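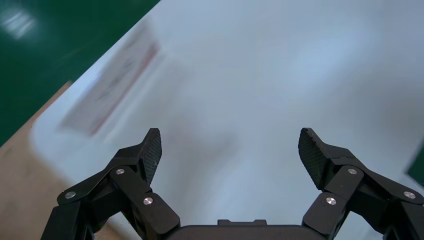

4.2 Sorting the offcuts

The Solberg workshop keeps its leftover boards on the principle that every one of them will be needed someday. We logged 730 retrievals from the pile between July and the end of the study. Most ended with the person choosing a fresh board, which suggests that someday is some way off.
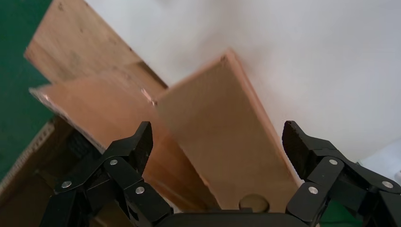 Li-hua Liao
Lead author, Workshop Studies, Zistside

Figure 3. Boards of differing finish. The pale tan one has a round hole near its lower end; the rough plywood is farther back.

Regular users sorted by finish first and size second. Smooth, light boards were called "good" whatever their dimensions, and weathered plywood was called "still good," a category with no known exit. Holes were the main source of dispute. Of the 50 boards rejected in the first month, most had one, and several were later retrieved by the same person who had rejected them. We return to this in Section 5, with some sympathy.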